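**Can a robot arm put away toys yet, or is this still a trade show trick?**

Posted by **Imad Rizk** in Home & Workshop Automation

I run a small toy library out of two rooms. People borrow a bag of toys for the month, bring it back, and then all of it has to come out, get looked over and go back on the right shelf. In October we took in 771 items and I did most of the sorting myself, standing up, after closing time.

A salesman for Inedon has been after me to try one of their arms on a bench. He says it will empty a returned bag into bins while I do the paperwork. His demo was wooden blocks on a black mat, spaced out like chess pieces. My returns don't look like that. They come in grocery sacks with the tops rolled down, everything in a heap, rabbit ears caught under the paper.

The price he quoted is more than I spend on toys in a year, so I'd like to hear from people who have been near one of these things. Is unloading a bag of soft toys something a machine can do today? I don't care about walking robots or folding shirts. Just the bag.

---

**Lumturie Babić**

No. Save your money.

I worked the returns bench at Turnine for two years and they brought in three different arms in that time. Every one was going to take over the mixed bins. Every one ended up moving sealed boxes from one belt to another. Boxes are fine. A box has corners and it stays the shape it was when you looked at it.

Plus you'd have to clean the thing. Kids' toys shed.

---

**Dalal Sabbagh**

I'd give you a longer no, with a couple of soft spots in it.

I maintain arms for a living, mostly at Camargo, where they load trays, and I've spent a fair number of evenings on bag and bin picking. People who haven't tried it think the hard part is grabbing. Grabbing a ball is easy. You can get a ball with almost anything that closes. What eats your time is all the stuff around the ball.

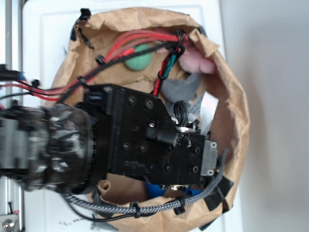
Paper is a rotten thing to work inside. It gives when you lean on it, so the wall is somewhere else on the next try. A flap comes down over the toy you wanted. Wrists are bulky, and they carry cables, and a sack has one opening that you have to share with all of that. You can reach past your own knuckles without thinking about it. An arm has to plan every inch, and if the plan was made from a picture taken before the bag moved, the plan is already stale.

So people cheat, and I don't say that as an insult. They roll the rim down until the sack is more of a bowl. They tape it. They put in four toys in four different colors. Now you have a job that a patient machine has a fair shot at. 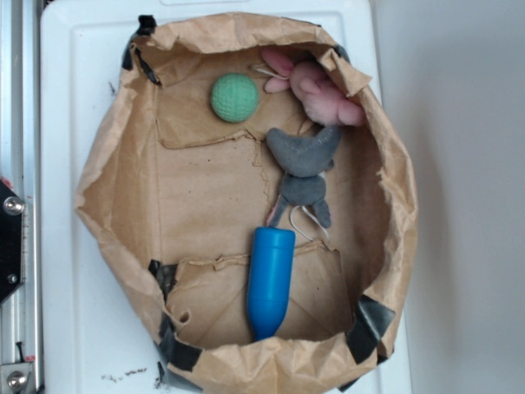 *Green ball, pink rabbit, gray plush and a blue plastic bottle shape in an opened-out bag, with black tape on the rim.*

If you want to judge a setup like that one, look at which toy you'd bet on. I would put money on the ball. The rabbit is partly under the paper, so the arm may well come up with rabbit and paper together, and then you're lifting the bag. Gray plush with a string tail is a coin toss. A string can end up across a finger and the toy goes wherever the hand goes. Smooth plastic is all right if you come at it square and miserable if you don't.

Then ask who did the rolling and the taping. In your case that's you, for every returned bag, which takes you nearly as long as tipping it onto a table.

A few things I'd put to the salesman:

- Will he run it on your own returns, in the sacks they come back in, with you doing the packing?
- How many tries in a row, with no one touching anything in between? I'd want 100, and I'd want to stay in the room.
- What does it do after a miss? Plenty of them go back to the same spot and miss again until somebody hits the button.
- Does it know the bag is empty? This sounds silly until you watch an arm hunt around in bare paper.

Camargo got a sheet from a supplier once that said 561 good picks in a row. I asked what the item was. It was one item, the same foam cube, put back in the same place each time. I'm sure the number was true.

The other thing to ask about is what the hand can see from up close. A camera over the bench gets a nice view of everything until the arm goes in, and then it gets a nice view of the arm. So you move the camera down to the wrist and pick up a new set of headaches – glare, blur when it moves, and a good part of the view taken up by the gripper itself. 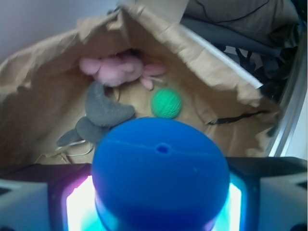

*View from the wrist into the same kind of bag. Pink and gray plush toys and the green ball, all a short way past the blue gripper tip.*

You can still tell a ball from a plush there, and so can decent software. Telling where the pink one stops and the paper starts, on the move, is where I'd expect trouble. And that's with three toys showing. I'm guessing yours come back with a dozen, plus a sock.

The soft spots, to be fair to the salesman. Picking from open, shallow bins of sturdy things has gotten a good deal better since I started. If your toys were already spread out one deep, an arm might sort them into bins slowly, with somebody nearby. And grippers with a bit of give in them do nicely on plush. None of that is your bag.

---

**Najwa Haddad**

We looked at the same outfit for our thrift shop and passed. I logged everything that came through the back door over one season, 3,087 pieces, and the lifting was a small part of the work. Most of it was deciding. Is this chewed? Is the seam going? Does it smell like a basement? The arm we were shown had no opinion on any of that, so a person would still have had to handle every piece.

What helped was dull. We bought a waist-high table with a lip and we dump the bag on it. One person pulls soft, one pulls hard. My back quit hurting in a week.

I'll disagree with Lumturie on one thing, I don't think cleaning would be your problem. You'd wipe it down. Being stuck there at 9 p.m. with an error light would be your problem.

---

**Imad Rizk**

Thanks, all. I asked him Dalal's first one, about running it on my own sacks. He said he would check with engineering and sent me the block video again. Pricing tables now. Najwa, how deep is the lip on yours?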